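Oficios y comercio | Entrevistas

Última actualización: enero

«La ropa de cama se lava demasiado caliente y se seca con demasiada prisa»

La responsable de la lavandería Plamura lleva quince años recibiendo sábanas, fundas y colchas ajenas. El local ocupa un bajo en el barrio de Tumitz, con dos puertas: por una entran los particulares y por la otra salen los carros de los hostales. Nos atiende a las siete de la mañana, antes de abrir, y prefiere que no se publique su nombre. «Pongan Plamura, que es lo que pone en el rótulo», dice.
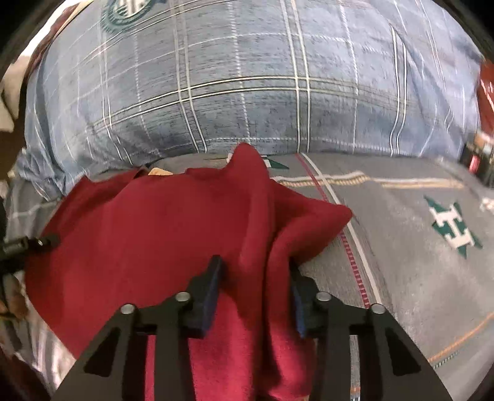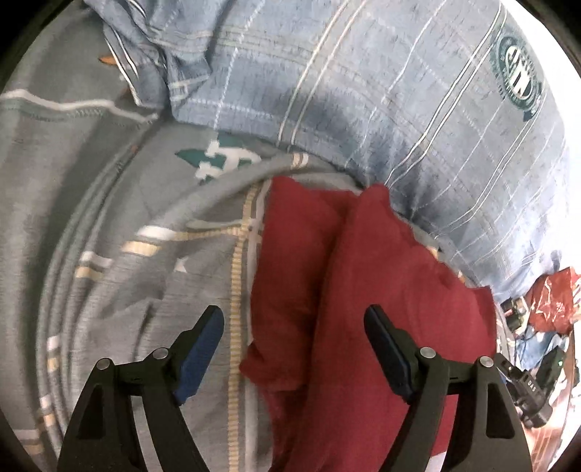
Tela roja sobre una sábana gris estampada, con cuadros azulados al fondo.

De la hostelería a los vecinos

El negocio empezó trabajando solo para alojamientos. El primer cliente fue el hostal Skaltulance, que todavía sigue. En temporada alta pasan por el taller 3000 piezas al mes, casi todas blancas. «El blanco es cómodo. Va todo junto, a la misma temperatura, y si sale una mancha se trata y ya está. El vecino trae otra cosa: estampados, rayas, una colcha de su madre, una funda que compró de viaje. Ahí hay que mirar la etiqueta pieza por pieza, y muchas ya no tienen etiqueta».

Los particulares llegaron más tarde, cuando cerró la tintorería de la calle de atrás. Hoy suponen la mitad de la facturación y bastante más de la mitad de las conversaciones en el mostrador. La queja más frecuente es que la ropa ha perdido color en casa y el cliente espera recuperarlo. «Eso no se puede. Se puede teñir, pero teñir una sábana cuesta más que comprarla, y así se lo digo».

Temperaturas y colores

Sobre el lavado doméstico tiene una opinión clara. Considera que cuarenta grados bastan para la mayoría de las sábanas de algodón y reserva los sesenta para cuando ha habido un enfermo en casa. «La gente pone sesenta por costumbre, porque lo hacía su abuela. Su abuela tenía sábanas de otro grosor».

El rojo merece capítulo aparte. En Plamura se lava solo las tres primeras veces, con agua fría y sin suavizante. Antes de aceptar una prenda roja o granate frotan una esquina interior con un paño blanco húmedo. Si el paño se tiñe, la pieza va a un cesto separado y se avisa al cliente de que tardará un día más. «Tuvimos un disgusto el segundo año. Una servilleta roja metida dentro de una funda nórdica, y salieron rosas las sábanas de un hostal entero. Las pagamos nosotros. Desde entonces se sacude todo antes de cargar».

También desaconseja llenar el tambor. La máquina grande del local admite 80 kilos y nunca la cargan al completo. En casa, dice, debería caber una mano abierta entre la ropa y la parte de arriba del tambor.

El peso del hilo

Preguntada por la cifra de hilos que aparece en los envases, responde que no le presta mucha atención. «Una sábana de 300 hilos mal cosida se rompe por el dobladillo igual que una barata. Yo miro el dobladillo y miro las esquinas de la bajera, que es por donde se van todas». Para uso diario prefiere el percal, que se plancha peor pero aguanta más lavados. El satén lo recomienda a quien esté dispuesto a tenderlo con cuidado.

Desde hace unos años compra el detergente a Petchrat, un distribuidor de la comarca que sirve en garrafas y recoge las vacías. Utiliza menos cantidad de la que indican las tablas. El agua de Tumitz es blanda y el exceso de jabón se queda en el tejido, que sale acartonado. Para quitarlo hace un lavado sin nada, solo agua templada.

Secar despacio

La secadora es, a su juicio, lo que más ropa estropea. En el local usan un programa medio y sacan las piezas con algo de humedad, listas para la calandra. Las fundas de cojín y las mantas de cuadros las tienden en el patio trasero, siempre del revés y a la sombra.

La entrevista termina cuando llega el primer carro. Le queda por explicar cómo se dobla una bajera ajustable, y lo hace de pie, con una recién planchada: las esquinas unas dentro de otras, dos pliegues a lo largo y tres a lo ancho. «El truco es hacerlo encima de una mesa. En el aire no le sale a nadie, a mí tampoco».

La lavandería abre a las ocho y admite encargos de particulares hasta las seis de la tarde.

Contacto | Aviso legal | © Todos los derechos reservados | Volver arriba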